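Home | Blog | About | Contact

The floor is not a shelf

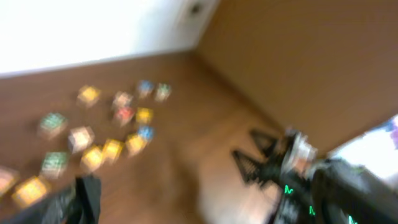
More yellow than any other colour, as usual.

I bought the Lulen box in April because it had a lid, and I believed a lid would change us as a household. It holds 48 little cubes when full. It is full for two minutes a day.

The rest live on the floorboards, where the yellow ones nearly pass for wood and the lone red waits for a bare heel. I have tried sorting by colour. I have tried a dustpan, which is quicker and also collects crumbs.

My current system is a tea towel – spread it out, tip everything on, gather the corners. Green ones still get under the sofa. I'll fetch those after my tea.

Recent posts
A weekend in Predby, with drizzle
Three uses for a Flundero tray
The Sinaga lamp, reassembled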